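The Tail

My grandmother kept her money in a biscuit tin and died with more of it than anyone in the family expected, and I spent most of my twenties explaining to people at parties why she'd been wrong. 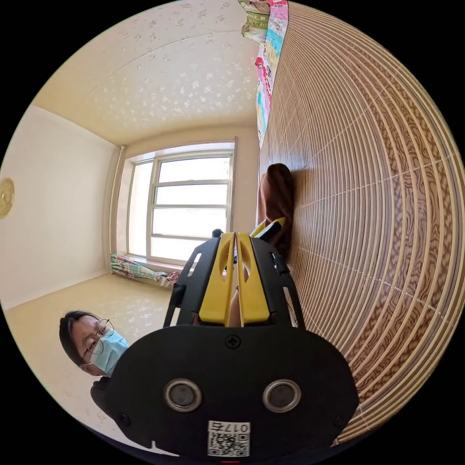
She wasn't wrong, she just never had to wait in line on the Monday, my sister wrote back when I sent her that first sentence. Then she asked if I was planning to put the Monday in. I said I was getting to it.

So, the Monday. I was working in risk at Stesuvgate, which was a bank in the way a shed is a house. We took deposits from people who'd seen the rate and liked it, and we lent them out to people who'd seen the rate and didn't mind it, and in between sat my team with a model called Plumolen. I loved Plumolen. I'm a bit embarrassed to say it now, but I did! You fed it the whole loan book at night and in the morning it handed you one number, and the number was the most we could lose on a bad day. It had a lovely grey chart that went with it, a hill with two soft slopes running off to either side, and I used to colour in the left one for the board papers (amber, never red, red upset them).

My boss had a test she gave to new hires. She'd put a coin on the desk and say, this has come up heads 7 times running, what's the chance of tails? And you'd say a half, because you'd been to university, and she'd nod and you'd be in. I said a half. Everybody on my floor had said a half. There was a cleaner who came through in the evenings, and one night he heard her telling the story and said he'd want to have a look at the coin. We all laughed, me loudest. I've thought about him more than I've thought about most of the people I've gone out with.

Anyway, Kamolrat. Kamolrat was a shipping outfit that had borrowed from us, and so had the company that insured Kamolrat, and so had the company that owned the building they both rented. Plumolen had them down as three separate names in three separate sectors, which made us diversified. I'd written that word in a report myself. I'd ticked the box beside it.

The week before, I ran an old bit of history through the model for something to do. Plumolen said a week that bad came along once every 2000 years. I remember being pleased. I rang my sister and told her I was safer than Rome, and she said Rome had probably had a fellow like me in the basement.

Kamolrat missed a payment on the Friday. By Sunday it was in the papers, and by Monday morning there was a line outside the Widness branch that went past the chemist and around the corner to the car park. I'd been sent up there to help out, meaning I'd been given a lanyard and told to look calm. The vault had enough cash for a normal day. It was, by any measure I'd ever been taught, plenty.

An old woman near the front had her passbook in a freezer bag. She asked me straight out whether her money was in there. She had 2525 dollars with us, she said, and she'd like to see it, please, she wasn't going to take it if she could just see it. I started telling her how it worked, how it was lent out and came back in, how it was very unlikely that everyone would want theirs at once. She turned and looked down the line behind her, the whole length of it, and then she looked back at me. She was very polite about it.

I paid her. I'm not a teller and I did the form wrong, and a real teller had to come and fix it while the line watched us. There was 952 dollars left in that drawer when she'd finished counting, and then she pulled the blind down on the window and went to ask the manager what to do, and the manager was on the phone.

They let us in the back way on Tuesday to collect our things. Somebody had left Plumolen running over the weekend and nobody had told it to stop. It had printed Monday's number and Tuesday's number and they were both fine, a shade better than the week before, if anything.

I kept the chart. My sister wants to know if I'm going to frame it and I've said I'm thinking about it. For now it's in a biscuit tin on top of the fridge, folded in four, with some cash I haven't got around to depositing.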